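Ilby Household Advice Service
Caring for and Packing a Fabric Bag
Revised October 2018

Residents frequently ask how a soft bag should be emptied, cleaned and packed again. The following guidance applies to most plain fabric bags with a strap.

Emptying the bag
Clear a table before starting. A light-colored top is preferred, as small dark items are easily lost against a dark one. Open every pocket, turn the bag over and shake it gently. Place the contents beside the bag and leave the bag itself on the table until the work is complete. 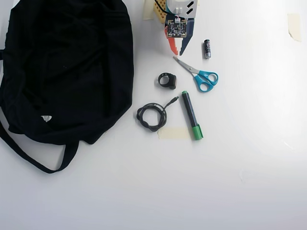
Batteries should be kept apart from keys, coins and other metal items. Scissors should be closed and placed in a sleeve before they are returned to any bag. Small rubber rings, clips and straps are best kept together in a pouch or a lidded tin.

Cleaning
Consult the sewn-in label before using water. Where washing is not advised, brush the seams and wipe the cloth with a damp towel. Allow the bag to dry fully, with the strap hanging free.

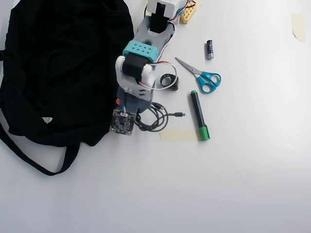

Black fabric bag with its long strap and small white tag.

Packing
Flat items go in first, against the back panel. Loose cables should be coiled and tied. Bags stored for longer than 3 months should be aired for one day before use.

Printed copies of this page are available at the Zasenport and Marnemard offices. Please quote leaflet 992.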